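Chapter 4
Soft Bags and Rigid Contents

Learning objectives

After working through this chapter you should be able to:
distinguish between the nominal and the usable volume of a fabric bag;
describe how an opening limits what can be packed and in what orientation;
select a position for a glass bottle in a bag that has no internal frame;
record a packing trial in the format used in the remainder of this book.

Key terms: opening, throat, slump, bearing panel, point load, headspace, restraint.

4.1 Introduction

Chapters 2 and 3 dealt with cartons and crates. A carton has a fixed shape. Its internal dimensions can be measured once and relied on, and a load plan drawn on paper will usually fit the finished article. Fabric bags do not behave this way. The walls move when an item is put in, move again when the bag is lifted, and take up a different shape once the bag is set down.

Most goods carried by hand over short distances nevertheless travel in fabric. Insulated lunch bags, toiletry bags, shopping totes and small zippered carriers all fall within the scope of this chapter. The contents considered are rigid and mostly breakable: bottles, jars, ceramic cups and lidded glass containers. Clothing and other compressible goods are treated in Chapter 6.

The trial data come from the Clurnska packing study, in which Booker Dvorak and Kofi Alhassan logged some 3,000 individual placements into bags of different sizes and closures. Readers who want the full tables will find them in Appendix C. The terms used below follow the study with one exception. Dvorak and Alhassan use "mouth" for both the opening and the narrow region immediately inside it. In this book the second is called the throat.

4.2 The opening and the throat

The opening of a bag is the largest gap its closure permits. The throat is the region just below, where loose fabric tends to fold inward. On a stiff bag the two are nearly the same size. On a soft bag the throat may be much the smaller, and it is the throat that governs whether an item can be inserted without catching.

Fabric that has bunched at the top edge reduces the throat further. A fold standing above the opening also hides the interior from one side, so the packer works partly by feel. The remedy is to fold the top edge outward over itself to form a cuff before loading. Where the closure is a zipper, it should be run back to its stop. A zipper left partly closed produces a tapering gap, and items inserted at the narrow end will drag against the teeth.
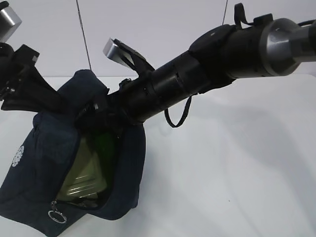

Insertion and removal place different demands on the throat. During insertion the item leads and the grip follows, so the fabric is pushed aside by the item itself. During removal the grip must enter first, with clearance for whatever is doing the gripping on both sides of the item. An item that fits snugly on the way in may therefore be difficult to take out, and a bag that will be unpacked often should be loaded less tightly than one that will be emptied once.

4.3 Bottles

A glass bottle is stiff, heavy for its size and tapered at one end. It can be packed upright, on its side or at an incline.

Upright packing keeps the closure at the top and is preferred for any bottle that has been opened. It requires a base panel wide enough to prevent tipping, or neighbouring items that provide restraint.

Packing on the side lowers the centre of gravity and makes use of a long bag. The bottle should lie along a bearing panel, with its base toward the heavier end of the load. Its neck then occupies the narrower part of the bag, where the empty space beside it can be filled with a cloth. Only sealed bottles should be carried this way.

Inclined packing is usually the result of slump and is seldom planned. The base of the bottle settles into a corner and the neck leans against the opposite wall. The load on the fabric is concentrated at two places, and the bottle is free to roll when the bag is turned.

Surface texture also matters. Ridged or embossed glass grips a lining better than smooth glass and is easier to hold. The same ridges may catch on a seam during removal. In the Mnguni tote trials, discussed in Section 4.6, loose lining fabric was the most common cause of a snag.

4.4 Order of loading

The following sequence applies to a soft bag on a flat table.

1. Open the closure fully and cuff the top edge.
2. Flatten the base panel from the inside.
3. Place the heaviest rigid item against a bearing panel.
4. Add padding, then the remaining items.
5. Turn the cuff back, check headspace and close the bag.

If the closure needs force at step 5, return to step 3. Pressing down on the contents transfers the load to the glass.

4.5 Recording a trial

Each trial is entered on one line of the log sheet. State the bag type, the closure, the item, its orientation, and whether the item was inserted or removed. Contact with the edge of the opening is recorded as clear, brushed or caught. Repeat each placement three times and enter every result, including those that had to be abandoned.

Bags should be emptied and reshaped by hand between trials. Fabric retains creases from the previous load, and a bag used repeatedly without reshaping will give results that favour the first item packed. The Uretti and Lurport bags used in the worked problems have different linings, and their results should be entered on separate sheets.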